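3.2 Procedimento e participantes

O estudo decorreu ao longo de um semestre na Escola Superior de Arnum, com 107 estudantes do primeiro ano inscritos em duas unidades curriculares de leitura obrigatória e entusiasmo facultativo. Os participantes foram distribuídos por três condições: releitura simples, sublinhado livre e autoexplicação escrita. Na condição de releitura, pedia-se apenas que o texto fosse lido duas vezes. A segunda leitura durou, em regra, bastante menos do que a primeira, fenómeno que a literatura trata por fluência e que os estudantes tratam por já sei isto.

Os textos provinham da coleção Quiambao, usada na escola há vários anos e escolhida pela uniformidade da extensão e pela uniformidade, igualmente notável, do tédio relatado nos pré-testes. Cada sessão durou 50 minutos e teve lugar na sala de trabalho do segundo piso, à segunda-feira, logo depois do almoço. Reconhecemos que o horário não favorece nenhuma teoria da aprendizagem conhecida. Era o que havia.

A condição de sublinhado merece uma nota. As instruções limitavam-se a pedir que se marcasse «o essencial». Em vários exemplares o essencial ocupava a página inteira, incluindo o número da página, e num deles estendia-se à ficha técnica. Fraser (Manon Fraser, comunicação pessoal) propõe para estes casos a designação de sublinhado devocional, que adotámos nas discussões internas e que os revisores nos pediram, com delicadeza, para retirar do título. 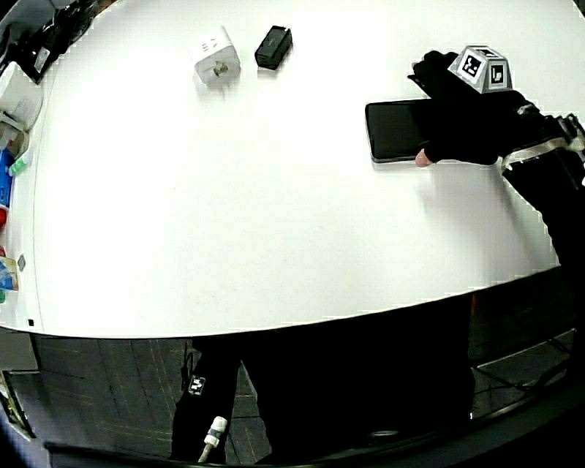
Figura 2. Tampo branco com adaptador de tomada e pequena caixa preta.

Na autoexplicação, os estudantes interrompiam a leitura no fim de cada secção e escreviam, por palavras suas, o que tinham acabado de ler. Recolheram-se 2.425 respostas, transcritas na plataforma Sodora e classificadas por dois codificadores independentes segundo a grelha de Skultberg, que distingue paráfrase, inferência e monitorização. Acrescentámos uma quarta categoria para respostas como «ver acima», quando acima não havia nada.

3.3 Medidas

A retenção foi avaliada por um teste de resposta curta aplicado uma semana depois, sem aviso prévio, e a confiança por uma escala preenchida logo após a leitura. As duas medidas mantiveram entre si uma relação distante. Os estudantes da condição de releitura foram os mais confiantes e os que menos recordaram, combinação que não surpreenderá quem já tenha corrigido exames em julho. O grupo da autoexplicação mostrou o padrão inverso: previu maus resultados, queixou-se do esforço e respondeu melhor.

As respostas tinham um limite de 200 palavras, imposto para conter os mais expansivos. Só a quarta categoria o respeitou sem exceção. As divergências entre codificadores resolveram-se por discussão, e as que resistiram à discussão foram entregues a um terceiro codificador, cujas decisões se apresentam em anexo.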